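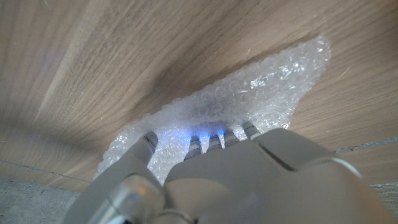 To: hand-users list
Subject: Re: Fingertip force limit not applied on thin film

Mizanur Weerakoon wrote:
> During the packing trials at Testberg the hand kept closing
> after contact with bubble wrap. The limit was set to 2 N and
> the log shows no contact event at all. Rigid parts on the same
> bench are fine. Is this a known fault?

Dear Mizanur,

Thank you for the report, which has been entered as issue 218. We have reproduced the fault with the Zeso controller and consider it a safety matter.

The contact filter discards any signal that rises too slowly. Air-filled film gives way under the fingertips, so the force builds gradually and the filter treats it as drift. The limit is then never checked, and the fingers continue to the commanded position. The same would apply to foam and — we must assume — to a person's hand.

Until a corrected release is available, all sites are asked to do the following:

Set the motion timeout to 2000 ms.
Run soft materials in position mode only, at reduced speed.
Keep hands clear of the fingers while the drives are enabled.

Units with the Eneo fingertip board have not shown the fault, but testing is incomplete and the same measures apply to them. Please send logs from before and after the change to this list, quoting the issue number.

Regards,
Cheng Product Safety Office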